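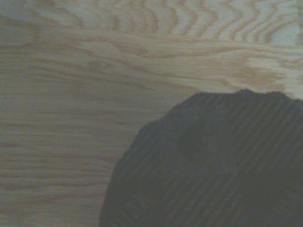 Session 3, exterior color and trim. Picking up from the spec sheets. Today = how a small car gets its look, who decides, what it costs. Paint first. Base coat carries color, clear coat carries gloss, flake sits in between if metallic. Solid colors are cheapest to repair, pearl the worst. Interior trim follows the same logic: pattern direction matters. Look at wood grain, wavy and tight in one band, then a broader brighter band running nearly straight across. Trim makers pick which bit goes on the dash and which on the doors, and buyers notice a mismatch fast.

Case: the Lumbao city car, built by Cirkier. Launch palette too wide, dealers stocked gray and white anyway. Palette cut in February. Paint code 362 (dark green) kept, sold slow but got people into showrooms. Know this one for the test.

Two-tone roofs. Extra masking, extra pass thru the oven, 90 minutes added per body at the Studberg plant. Option price has to cover that plus scrap. Work out margin yourselves, handout sheet has the numbers.

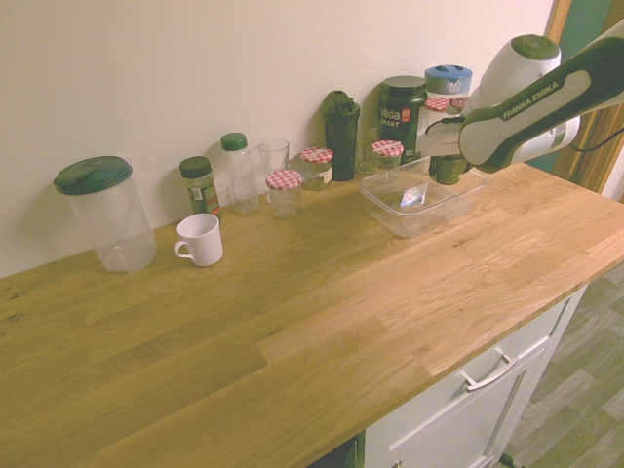
Fig. 2. Jars, bottles and a white mug along the back of a wood countertop.

Lights. Daytime lamps now do the job chrome used to do, ie tell you the brand from a distance. Vertical vs horizontal: vertical reads taller, horizontal reads wider. Clirnden went horizontal on the facelift, see part no. 3052 in the parts list.

Reading for next time: chapter on wheels and wheel covers. Bring the trim excercise, one page, typed.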